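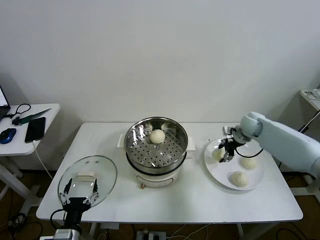 Electric steamer for bao - lid on or off when they're done?

baolater395
Finally got an electric pot with the steel steamer basket on top (the Golard, the cream one with the little knob in front) and I'm hooked! I only do a few buns at a time, frozen ones from Atinga mostly. My trouble is the tops. Half the time they come out gorgeous and then go wrinkly on me. Do you all pull the lid right away or let it sit?

Nhyira Yakubu
Let it sit! Turn the knob off, wait three minutes, then tip the lid a crack before you lift it. Mine used to collapse every single time and now they don't.

pleatedly
Disagree, sorry. I take the lid straight off and get them onto a plate and they're fine. Wrinkles are overproofed dough, at least with homemade. And with a glass lid you get drips, so I wrap mine in a dish towel.

baolater395
How do you wrap a metal rim without the towel hanging down by the base? Makes me nervous.

pleatedly
Knot it up over the handle. Been doing it since October, no scorch marks.

steamtable6
What do you put under them? I see your bun sitting right over the holes - mine glue themselves on if I skip the parchment.

baolater395
Nothing lately, and yeah, I've lost a few bottoms. Got some paper rounds from Woltton but they were too big and I got lazy about trimming.

Nhyira Yakubu
Cabbage leaf. Then eat the cabbage.

pleatedly
Ok, on that one we agree.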